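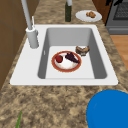 Testing planners in a kitchen that doesn't exist

2018-05-28

Baoshan Fan and Weidong Lei have spent most of the past year on a kitchen counter. It has a sink in it, a few plates of food, and a granite pattern that Lei picked because it was the first one in the texture library that tiled without a visible seam. The kitchen is part of Plelura, the simulation and planning package they maintain for two-handed manipulation.

Fan writes the motion planner. Lei looks after the simulator and the test tooling. They talked with us over a long call about what changed in the last release and what still gives them trouble.

Why sinks

The first version of Plelura used a flat table. Fan says the planner did well on it and the results meant very little.

"On a table you come down from the top and you go back up," he says. "The wrist is never near anything. Put the same plate at the bottom of a basin and most of the grasps you had are gone, and you find out that your collision margins were set by guessing."

The sink tasks now make up 73 of the 220 tasks in the regression suite. Every task starts from a saved layout, and the suite shifts the objects by small random amounts before each run. Each task is run 30 times with different seeds.

Lei says the seeds matter more than the number of tasks. "We had a change last September that passed everything on seed zero. It was merged. Then somebody ran the full set and 13 tasks were failing, all with the faucet. The planner was treating the faucet as a box that was too short, so it was happy to swing an elbow over it."

The faucet is now a set of capsules fitted to the mesh. Fitting is done once, when the asset is loaded, and the result is cached next to the model file.

Two arms, one plan

Plelura plans both arms together for the parts of a task where they could reach each other, and separately for the rest. Fan calls the switch between the two "the part I have rewritten the most."

His earlier approach split the workspace down the middle and gave each arm a side. It was fast, but it fell apart with the shelf tasks, where one hand works high and the other stays down by the sink. The hands are far apart but the forearms may not be.

"Now I check swept volumes over a short window," Fan says. "If they overlap, you plan jointly. If they don't, you plan each one alone and you check again later. It costs more at the start of a motion. I can live with that."

A bottle lying on its side is one of the harder items. The grasp sampler has to find a way across the body with the fingers coming down on both sides, and the shelf surface takes away every approach from below. Lei added a debug view that draws rejected grasps in the color of the check that threw them out, and he says it cut down on arguments between the two of them.
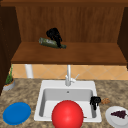

Perception comes second

For most of the suite, object poses come straight from the simulator. Fan wants it that way. When a run fails he wants to know that the planner was given the right input.

A second mode, called Provadar, replaces those poses with estimates from rendered camera images. Pass rates drop in that mode, and both men were frank that they haven't worked out how much of the drop is theirs to fix.

"Grapes are bad," Lei says. "The mesh is a lump and the pose estimator gives you a different long axis every few frames. The planner replans each time. We put in a filter that holds the old pose until the new one has been stable, but then it's slow to notice if the bunch gets bumped."

What's next

Lei is moving the run logs to a new format so a failed task can be opened at any step and replayed from there. At present you replay from the start. Fan is working on contact, mainly sliding a plate along the basin floor to where it can be picked up by the rim.

Asked when the sliding planner will be merged, Fan said it runs on his branch and fails on the tasks he would most like to see pass. Lei said he hasn't been sent the branch yet.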